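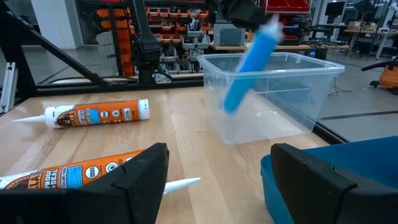

Godfrey Koech keeps the sealant stock for Tunach, a building repair contractor with 1,520 tubes on its books at the last count in February. His subject is storage, and he talks about it in terms of shelf life, nozzle length and bin depth.

"A tube of sealant is a dated product," he said. "Most people read the front label and never look for the date. On a lot of tubes it's stamped at the crimp or on the base, in small type. I want that end where I can read it."

Koech sorts first by chemistry and only then by color. Silicones, acrylics and polyurethanes each get their own bin. Opened tubes go in another. He used to sort by brand, a system carried over from his years at Bundgaard, and gave it up after a crew took an acrylic to a shower job.

"Same maker, nearly the same label. You put those two side by side in poor light and someone will take the wrong one."

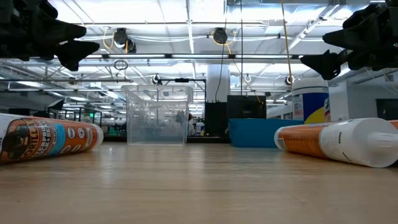 Tubes on the bench, with a clear storage bin behind.

He prefers clear bins for sealed stock and colored ones for anything that needs a second look. A clear wall lets a person check the level from the aisle without lifting a lid. The drawback is light. Some products list a storage limit for direct sun, and Koech keeps the clear bins on the north side of the store for that reason.

Tubes lie flat in his bins. He has stored them upright, nozzle up, and has no strong objection where the nozzle is still separate. With a fitted nozzle he wants the tube on its side, all nozzles pointing one way, no more than two layers deep.

"Three layers and you're digging. When you dig, you bend nozzles. A bent nozzle still works, but the bead comes out at an angle and the man using it blames the gun."

Opened tubes are the harder case. Koech allows 10 days, marked on the barrel in grease pencil. He has tried screw caps, tape, and a long screw driven into the tip, and considers the screw the best of them – provided it fills the full length of the nozzle. Air left behind the plug cures the first inch and the tube has to be cleared before use.
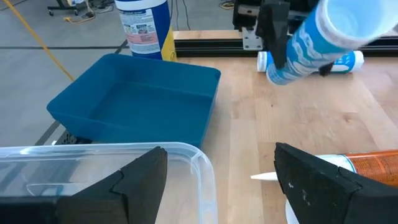
Akon Salix
Staff writer, trade and materials
June 14, 2020

Bin size came up several times. Koech measures the inside floor of a bin, not the rim, as sloped walls can take a surprising amount off the usable length. A tube that fits across the top may jam halfway down. He takes one tube along when he buys bins and tests it on the bottom.

"Rounded corners cost you too. They're easy to wipe out, so I put up with them."

Cleaning is done when a bin runs empty. Cured silicone he peels off by hand. Uncured material gets a dry rag first, then a wipe, and the bin stays out of use until the surface is dry. Labels go on the short side, facing the aisle, and state the chemistry and the earliest date inside.

Asked what he would change, Koech named the labels on the tubes themselves. "Put the date on the front. Large."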